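About Restby

Restby is an independent early learning school serving children from age three through the end of second grade. The school is led by its Director, Geeta Pandey, and its Head of Curriculum, Gyu-bin Woo. Current enrollment is 163 children in 11 classrooms, and each classroom is staffed by a lead teacher and an assistant teacher.

Our Approach

Construction play has a place in every day at Restby. Toy building blocks are among the first materials a child meets here, and they remain in use through the second grade, when they serve the mathematics program. Children use them to sort by color, compare lengths, repeat patterns and, in time, work out simple addition and subtraction.

The school follows the Trindari sequence, a course of 8 units written by our own faculty. Each unit begins with a small number of blocks on a clear table. Teachers add pieces as the children become ready for them. We have found that a child who is given four blocks and a quiet surface will often work longer than one who is given a full tub.

Toy building blocks and the work table
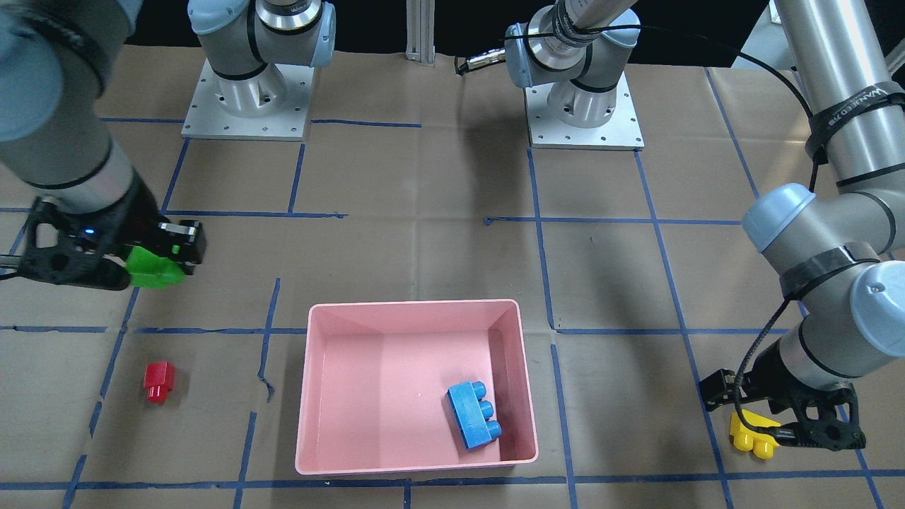
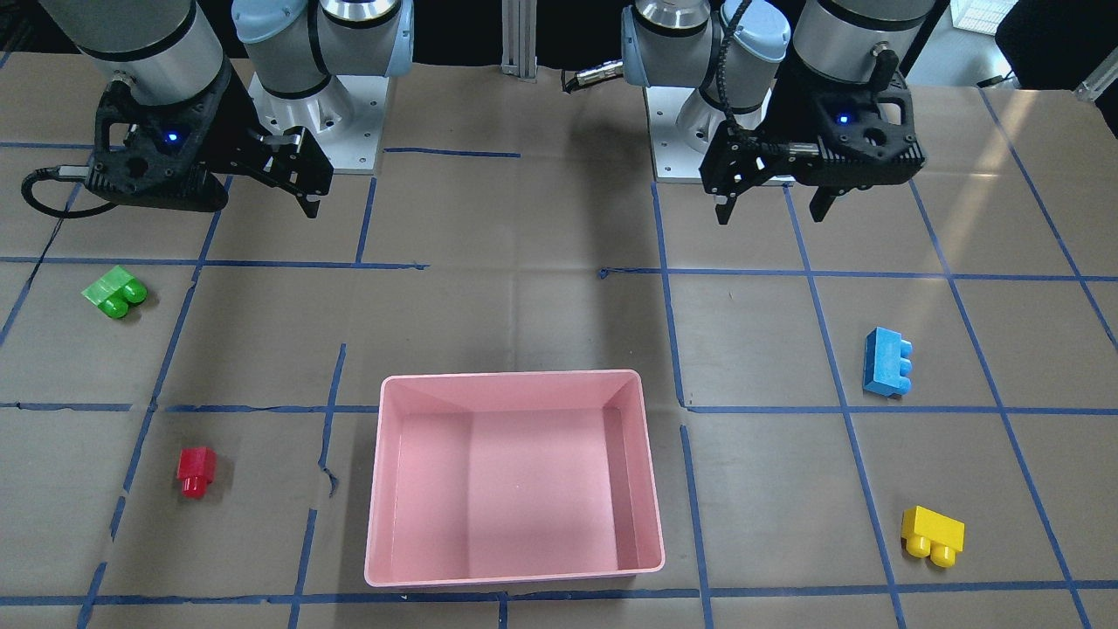 Putting materials away is taught as part of the lesson. Every block set has its own bin, and the bin stays within reach of the children who are using it. Younger children return one piece at a time. Older children sort by color first and are expected to check the floor beneath their table before they leave it. Ten minutes are set aside for this at the end of each session, and families are asked to plan pickup accordingly.

Facilities

The school occupies two floors of the Grera Building. The Tesfamariam Room, on the lower floor, holds the lending collection of 200 block sets, puzzles and counting materials. Enrolled families may borrow one item at a time for two weeks. Items should be returned clean and complete, and missing pieces should be reported to the front office so that replacements can be ordered.

Admissions

Applications for the coming school year are accepted until the end of July. Parents and guardians are invited to visit a classroom before applying. Visits last one hour and are arranged through the front office. Siblings of enrolled children receive priority where space allows.

Page last reviewed Apr 6, 2018.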